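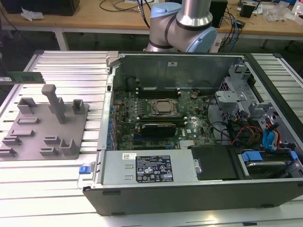 Desktop tower with the side panel off.

Kid bike thread, as promised! We finally moved my daughter from her little balance bike to a pedal bike, a secondhand Hoshino, and oh my goodness, I should have checked the seat height sooner.
💬 14 🔁 15

It was way too high for her (my fault entirely, I was so excited). Once both feet could sit flat she rolled down the Flemside path like she'd been doing it for years!
💬 15 🔁 40

We left the pedals off for the first afternoon, too. Thank you Hatsue for lending us the wrench, I'll bring it back with muffins.
♥ 619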